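Ticket 493 – Brush holder, brushes do not stay in the slots
Product: Camus clear acrylic brush holder
Opened: 8/7/26
Status: waiting for customer
Shop: Skorach Beauty Supply

Customer message
Good morning. I bought the Camus holder under order 310 together with the set of brushes with black handles. The holder is nice and clear, but I have a problem with the thin brushes. When I put them in standing, they lean to the side and after some minutes they slide down. The thick powder brush from my old Stöckli set stays well. I tried to turn the holder the other way and it was the same. Is there a part missing from the box?

Support, first reply
Thank you for writing to us. There is no extra part for this model. Please check these points:
1. Is the protective film removed from both sides of every panel? The film makes the panels slippery.
2. Does the holder stand flat on the table?
3. Do you put the brushes in with the handle down?

Customer message
The film is removed, I checked with my fingernail at all corners. The table is flat. Handles are down, yes. For now I lay two brushes across the holder and keep the others next to it on the table, also the one with the spiral head for the brows. I do not like this for a long time – the heads collect dust.

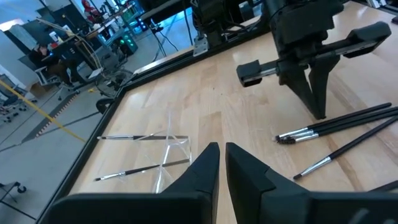
Allow: I had the same trouble with the thin brushes in this holder. I cut a strip of soft foam, 40 mm long, and pushed it down between the panels. Mine stand straight now, the brow brush too. Wash the foam sometimes, it gets powder in it.

Support, second reply
Thank you both. The foam is a good solution and it does not harm the acrylic, but please do not use glue. We also have a silicone insert, part 39, which fits between the panels. It will be in stock again in October. If you want one, answer to this ticket and we will reserve it. The ticket stays open until we hear from you.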